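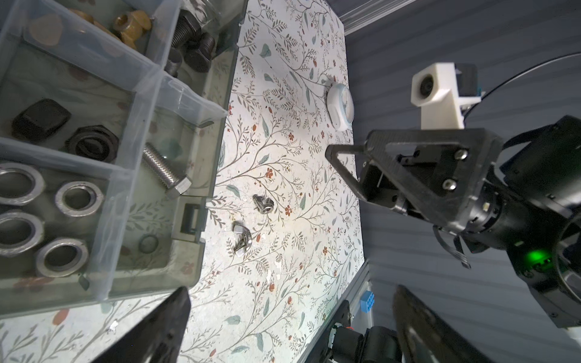

Sorting the Small Parts: A Conversation with Hanna Vakulenko

October 13, 2023
By the Imthorpe Editorial Office

Community > Workshops > Repair Room > Interviews

Filed under: Tools and Storage, Staff Profiles

The Imthorpe Repair Room holds 2448 catalogued items of loose hardware, and responsibility for their order rests with Hanna Vakulenko, who was appointed stores coordinator last December. The Editorial Office met with her to discuss the sorting of bolts, nuts and fittings, a task that takes up a large share of her working week.

Ms. Vakulenko prefers clear plastic organizers to drawers or tins. "A member who comes in with a broken chair does not know the name of the part," she said. "They know what it looks like. If the walls of the box are clear, they can point."

Her method begins with a cloth on the table. The Repair Room keeps several for this purpose, including a white one printed with vines, small leaves and rust-red flowers. She explained that a bare tabletop lets round parts roll, and that a cloth also spares the finish. "It was a kitchen tablecloth once," she said. "I find a dark nut very quickly on a white cloth."

Asked how she decides what belongs together, Ms. Vakulenko said that she sorts first by kind and only afterward by size. Dark hex bolts go in one compartment, and the chunky bronze-colored fittings are kept in another. Silver round nuts have a place of their own. Thread size is checked at a second sitting, with a gauge, and the results are entered in the stores ledger.

"People want to do both at once," she said. "They pick up a bolt, measure it, write it down, and pick up the next one. After an hour they have done 80 pieces and they are tired. I would sooner make the piles first and measure when the piles are made."

Some parts resist the system. A black square nut and a black hexagonal lock nut may share a compartment for a time, although their uses differ, and a single bright stainless bolt can spend part of the afternoon lying across a divider. Ms. Vakulenko regards this as ordinary. "A divider is a good place for something I have not made up my mind about," she said. "It stays where I can see it."

The Repair Room's storage was reviewed in its first year of operation. Two systems were tried, a cabinet from Stilix and a set of stacking trays from Doucet. The cabinet remains in use for long items such as threaded rod. The trays were passed to the sewing group - an arrangement which, by Ms. Vakulenko's account, has suited both parties. Labels are now printed on the Clallix machine in the front office and are replaced when they can no longer be read.

Donations form the larger part of the stock. One household gave 275 pieces in a single bag, mixed with picture hooks and curtain rings. Ms. Vakulenko asks that donors leave such bags unsorted. "They guess, and then I have to undo the guess," she said. Parts with heavy rust or damaged threads are set aside for metal recycling.

The present aim is to have 2000 of the catalogued items measured as well as sorted. Ms. Vakulenko declined to give a completion date. She did note that the fittings will be left until the end, as the gauge in use does not suit them and a second one has yet to be ordered.

Members who wish to assist with sorting may leave their names at the front office. Sessions are held at the long table, and reading glasses are available on request.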